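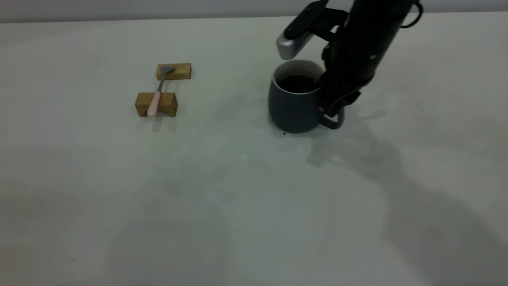
Search this site Go Advanced
Main page Contents Topics A–Z Recent changes Help

Demonstration collection (robot learning)

Demonstration collection is the work of recording examples of a task so that a learning system can later be trained to do the same task. In robotics the examples are usually called demonstrations or episodes. One episode begins when the arm leaves its start position and ends when the operator marks the task as finished or failed. Between these two points the system stores camera pictures, joint positions and the commands that were sent to the arm.

Methods

The oldest method is direct guiding, in which a person holds the arm and moves it by hand. It needs little equipment, but the hands of the person are then often visible to the camera, and the trained system will not see them when it works alone. In remote operation the person moves a second, smaller arm or a hand controller, and the working arm follows. Most tabletop collections now use this method. A third method records only the human hand and translates its movement afterwards, with less exact results.

Tabletop tasks

Many collections use common kitchen objects on a plain table. A typical arrangement has a dark blue mug filled with a dark drink and a spoon laid across two wooden blocks. The blocks hold the neck of the spoon above the table, so that the fingers of a parallel gripper have space to close around it. A spoon lying flat is much more difficult to pick up and is normally treated as a separate task. The approach to a mug is also recorded in several forms – by the rim, by the handle, or around the body – and each form receives its own label.

Variation between episodes

If all objects stay in the same place, the system may learn the place and ignore the object. For this reason the operators move them between episodes. In the Kelmendi collection, recorded in Tredville under Veronika Sutter, the objects were moved after every episode and the lighting was changed after every 8. The collection has 200 episodes for each task. Holger Haugen later reported that 47 episodes of the mug task had to be recorded again, as the camera had been shifted during cleaning.

Review and labeling

Every episode is normally watched by a second person before it is accepted. Failed episodes are not always deleted. Firouzeh Mohammadi and Annelies Kaufmann have argued that a failed grasp which is then corrected teaches more than a smooth one, and the Cuvex guidelines, used also by the group in Starkville, keep such episodes under the label "recovered". Long pauses at the start are cut. Pauses in the middle are kept if the gripper is close to an object.

See also

Remote operation
Parallel gripper
Learning by imitation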